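Ticket: Fold success drops after grasp point change
Project: Trundameo garment folding
Opened by: Judit Orbán
Status: Open
Priority: Normal

Since the August update to the grasp selector, the policy finishes 3 of 16 folds on fleece. The previous checkpoint finished 12 of 16 on the same garments with the same start poses. Cotton shirts are unchanged.

Steps tried so far:
Recalibrated the wrist. No change.
Rolled the selector back and kept the new policy. Better, but the lift still stalls.
Raised the lift timeout to 60 seconds. Same failures, only later.

What I see in the logs is that the selector now picks a single high point on the garment and lifts before it has found a second edge. On fleece the lower part stays bunched on the felt and the cuff end never comes free. The state estimator then reports "flattened" far too early.
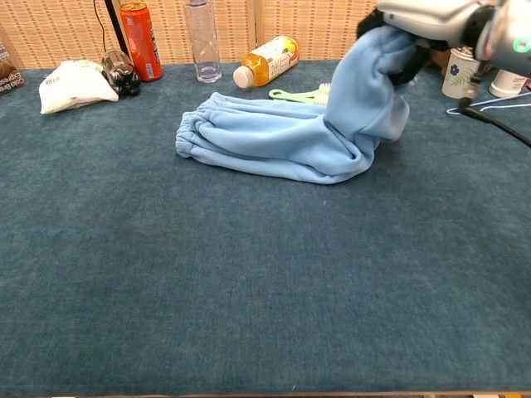 Fabrice Leclerc replied that the estimator was trained on thin fabric and probably reads a tall column of fleece as a hanging shirt. He asked for the depth logs from the failed runs and wanted to know if the height threshold had been left at the Trorthorpe value.

It had. I have set it back to the default and queued another 16 runs with the clutter left in place along the back of the table, so the numbers can be compared with the old ones. Depth logs are in the Rorora folder under fleece_lift.

Next update when the runs finish. Please don't merge the selector branch before then.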